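Closed Beta Testers and One Paid Balance Analyst: Dirnis Season Simulator

Virnard is looking for closed beta testers for Dirnis, a text-based hockey management simulation for Windows and Linux. We are also hiring one balance analyst on a fixed-term contract. Both calls are on this page. Please read the section that applies to you before writing in, as the requirements differ.

About the game

Dirnis simulates a full professional hockey league at the level of the individual shift. The player takes the role of general manager, head coach or both. There are no match graphics beyond a two-dimensional rink view, which can be switched off. The current build covers scouting, the entry draft, contracts, the salary cap, waivers, minor league affiliates and line deployment.

The simulation core is called Begay. It is a separate library with no user interface, and it can be run from the command line. A full season on a mid-range desktop processor takes 185 seconds at the highest level of detail. Testers will work with the complete game. The analyst will work mostly with Begay directly.

Beta testers

The test begins in December and runs until the release candidate is approved. Testers receive a new build every two weeks. Each build comes with a change list and a set of areas we want covered, for example trade deadline behavior or goaltender fatigue over back-to-back games. Outside those areas, testers may play as they like.

What we ask of testers:

Complete at least one full season per build, either by playing it or by simulating it with manual intervention at the draft and the deadline.
File reports through the tracker, one problem per report, with the save file attached.
Search the tracker for an existing report before opening a new one.
Retest any problem you reported once it is marked as fixed.
Keep builds and screenshots private until the public preview.

You do not need experience as a tester. You do need to know how a hockey season is structured, and you should have spent a fair amount of time with at least one sports management game of any kind. We would like a mix of people who play slowly, reading every scouting report, and people who run twenty seasons over a weekend. The two groups find different bugs.

Minimum hardware is a 64-bit dual-core processor, 8 GB of memory and a display of at least 1280 by 720. We are short of testers on Linux and on laptops with integrated graphics. State your configuration in your application.

Testing is unpaid. Testers who file reports on at least four builds receive a permanent license for the finished game and are listed in the credits under a name of their choice.

Known problems in the current build

The contract screen redraws slowly when sorted by cap hit. Computer-controlled teams carry too many defensemen into the playoffs. Injured reserve does not always release a roster spot after a player is traded. Loading a league created before build 284 will fail, and this will not be fixed. Please do not report any of these.
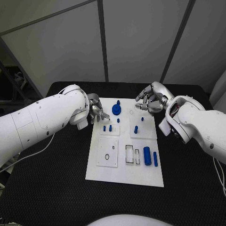 Can I take part in the beta and also apply for the analyst position?

Both applications are accepted from the same person, but they must be sent separately. If you are hired as analyst, your place in the beta goes to the next person on the list.

Balance analyst (fixed term, paid)

The analyst will measure whether the output of Begay is statistically believable and will propose changes to the parameter tables where it is not. The contract is for nine months at 24 hours a week. Work is remote, with one video call per week at 10 a.m. Eastern. You will report to Misaki Ichikawa, lead designer, and work daily with Kazuhiro Kuroda, who maintains the simulation core.

Tasks include:

Running batches of simulated seasons and checking the distribution of goals, shots, penalties, save percentage and special teams results.
Checking long-term drift. In our last batch, league scoring rose steadily after the fifteenth season, and the cause has only been partly identified.
Reviewing player aging curves by position, in particular goaltenders over 33.
Testing the trade valuation model for exploits. A known case is that the computer overvalues second-round picks held by teams near the bottom of the standings.
Writing a short change note for every parameter you alter, with results from before and after.

The parameter set holds 589 values in plain text files. Most have a comment stating what they do. Some of the older ones do not, and documenting these is part of the job.

Requirements:

Working knowledge of Python or R, including plotting.
A solid grasp of basic statistics: variance, regression to the mean, sample size, confidence intervals.
Familiarity with public hockey statistics and their weak points, such as differences in how arenas record hits and giveaways.
Written English good enough for change notes that others can follow.

Reading knowledge of C++ is useful, as the core is written in it, but you will not be expected to change code. Experience with version control is helpful and can be learned in the first week. No degree is required.

Pay is a fixed monthly amount, stated in the first reply to every applicant who meets the requirements. Equipment is not supplied. Batch runs can be carried out on our server, named Mosmont, so a fast computer at home is not needed.

How to apply

Beta applicants should use the sign-up form and give the following: operating system, processor, memory, sports management games played, and one paragraph on a bug or balance problem you noticed in any of them. The paragraph matters more than the list. Describe what you did, what you expected and what happened.

Analyst applicants should send a résumé of no more than 2 pages and one sample of work in which you compared a model or simulation with real data. It does not have to be about hockey. A notebook, a forum post or a short report is fine. If the sample was a joint effort, mark your own part. Do not send a cover letter.

Analyst applicants who pass the first reading will be given a data set from ten simulated seasons and asked to find what is wrong with it. The task is limited to three hours and is paid at the same rate as the contract. A call with Misaki Ichikawa and Kazuhiro Kuroda follows.

Beta places are assigned in the order in which complete applications arrive, with some held back for Linux users. Incomplete forms are deleted. The analyst position stays open until filled, and all analyst applicants will receive an answer by email.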